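How to Get Tea and Coffee Stains Out of Coloured Cloths

Updated 09/08/2026
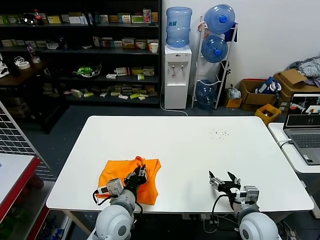

An orange cloth on a white table.

I do love a coloured cloth in the kitchen. They brighten up a dreary morning, they hide a multitude of sins, and they get softer every year you own them. Sooner or later, though, somebody tips a cuppa over one, and then it's a matter of getting the brown out without taking the colour with it. I've been doing this the same way for years now (my mum did it much the same, only with more muttering) and it works on most cottons and linens.

What you'll need

A basin or a clean laundry tub
White vinegar, the plain cheap sort
Bicarb soda
A mild liquid detergent. I use the Heitmann one from the shop in Venham, but any gentle one will do
An old towel you don't mind marking

First, test the colour

Please don't skip this bit! Dab a little vinegar and water on a hem or a back corner, press a white hanky on it and have a look. If the colour comes off on the hanky, stick to cool water and detergent and leave the vinegar in the cupboard.

Fresh stains

Blot, don't rub. Lay the cloth over the old towel and press down with something absorbent, moving to a clean patch as you go. Then hold the back of the stain under a cold tap for a minute or two, so the tea gets pushed out the way it came in. A drop of detergent, a gentle squish with your fingers, rinse, and quite often you're finished.

Old stains

Mix 100 mL of vinegar into a litre of cool water and let the stained part soak for some 60 minutes. Go and do something nice in the garden. When you come back, make a paste of bicarb and water, smear it on (it'll fizz a bit, which I still enjoy) and give it another quarter of an hour before rinsing well. If there was milk in the cup, use a little detergent as well, and keep the water cool until the milky part has gone.

Drying

Check the stain while the cloth is still wet, in good daylight if you can. A hot dryer will set whatever is left, so if you can still see a shadow, go round again. Dry coloured cloths in the shade, inside out if they have an inside, and iron them while they're slightly damp.

A word on bleach: I wouldn't. I tried it once on a lovely green one from the Plellmont market and ended up with a pale yellow blotch far bigger than the stain had ever been. It's now the cloth I use for cleaning the bikes.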